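Picking From a Mixed Bin: Nahom Worku on Grasp Order
April 2, 2025

Nahom Worku runs the bin-picking trials at Tullasbridge, where a KUKA arm removes unrelated household items from a metal bin clamped to a table. The group's latest result concerns the order in which items are taken. Dong-hyun Shim spoke with him about the method.

The usual approach ranks grasp candidates by predicted success and executes the top one. Worku's group added a second term, which estimates how much each pick will disturb what stays behind. "A flat item near a wall can score well on its own," he said. "If the fingers have to push something else to reach it, the next image is worse than the one you started with."

The planner, called Vodeck, was tested over 1402 pick attempts. Each run began with 4 items in the bin and ended when the bin was clear or the time limit was reached.

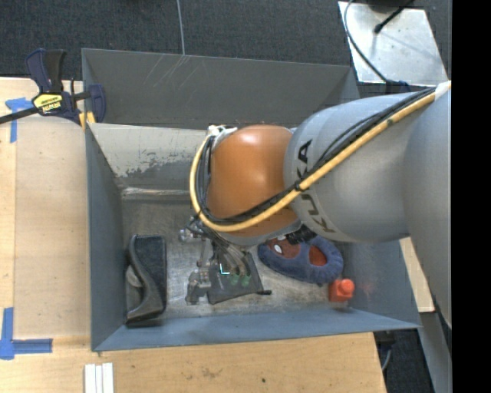

Worku said soft goods remain the harder class. "A slipper deforms when the fingers close, so the model's contact estimate is out of date almost at once. A small bottle has a different problem. It tips and rolls, and the depth data on a round cap is poor."

With the disturbance term switched on, runs that needed a human reset fell from 68 to 19 across matched sets. Worku attributes most of the difference to corner cases in the literal sense, meaning items resting against two walls. He was more cautious about speed. The added computation lengthens each planning step, and the saving appears only when a run would otherwise have stalled.

Maxine Pirihi, who wrote the scoring code, is now testing whether the term can be learned from failed picks alone. "We have plenty of those from March," she said. "The labels are cheap. Whether they carry over to a deeper bin is a separate question, and we have not run it yet."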